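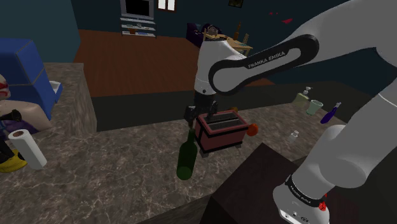 Stop Selling Pregnancy Tests on How Early They Work

By Kylie Baxter
November 2025

I have bought a lot of home pregnancy tests in the last few years, the cheap strips and the ones in the nice boxes, and my complaint is the same for both. The biggest words on the package are about how many days before a missed period you can use it. I think that is the wrong thing to compete on, and I think it makes a hard wait harder.

A test looks for hCG, a hormone the body starts making after the embryo implants. Implantation does not happen on the same day for everyone. A woman who tests very early and gets a negative has learned very little. She will test again the next morning, and probably the morning after that. At the drugstore near me on Drernevmont Road a two-pack costs more than lunch. I once bought 45 strips online in a single order and used nearly all of them in three cycles.

The other problem is the faint line. Some very early pregnancies end within days, close to when a period was due anyway. Women who wait may never know. Women who test early find out, and then lose it. My friend Leonie Henare says she would still rather know, and I respect that. Her doctor wanted the information too. But it should be her choice, made with the facts in front of her, and the front of the box doesn't give them.

The facts are usually there, on the folded sheet inside. It will say what share of pregnancies the test picked up at each number of days early, and the share drops as you go back. Print that table on the outside. If a test is close to 100 percent on the day of the missed period and a lot lower four or five days before, say so where a person in the aisle can read it.

Eilidh Skinner, who moderates the message board I read, told me up to 52 new posts a day are photos of strips with the question "do you see it?" I have posted a few myself. I don't blame anyone for asking.

I would also like stores to put the plain strips on the same shelf as the digital ones, with the price per test marked. Mine keeps them behind the counter.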